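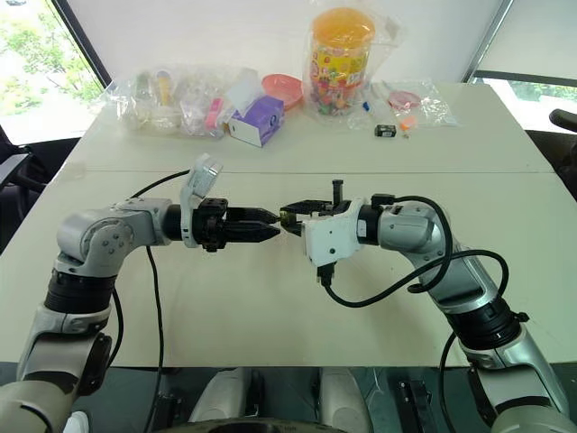 Figure 3. The two grippers close together over the table, with a small brass-coloured object between their fingertips.

4.2 Passing small parts between two arms

We had first hoped to treat the handover as one smooth movement, planned from start to finish, and it took us a good part of November to let go of that idea. In the Korater method the two arms are instead given a shared meeting point above the table, and each is asked only to keep its fingertips in step with the other's. Small parts leave very little room for both sets of fingers, so the approach angle matters a great deal more than we had expected when we began. We trained on 1451 handovers in all, and kept back 40 for testing, none of which the model had met before.

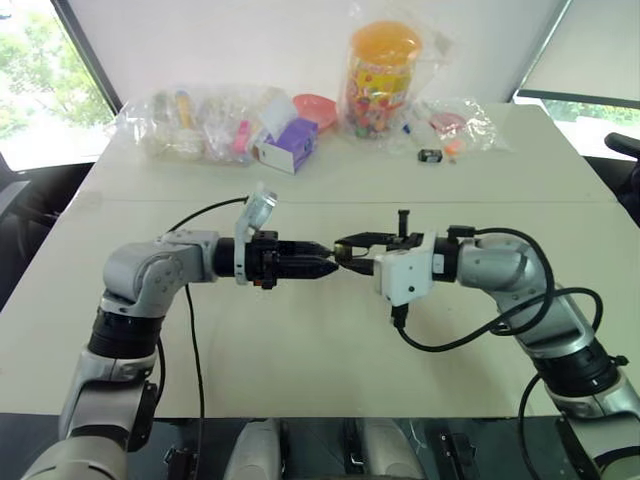
Why does the giving arm wait before letting go?
It holds on until the receiving fingers report a steady grip for 7 readings in a row, as a single reading is too easily upset by a slight knock.

We left the household things along the far side of the table where they were, as a kitchen or a workshop is seldom tidy, and we wanted the policy to grow used to a little company. Readers who would like to try other waiting times will find 27 settings compared in the appendix, along with our notes on the slower ones.

Previous section Next section Contents References Back to top

Related items
Belhaj: a shared meeting point for two arms
Grip sensing with the Fleltari fingertip
Kakwood bench tests, November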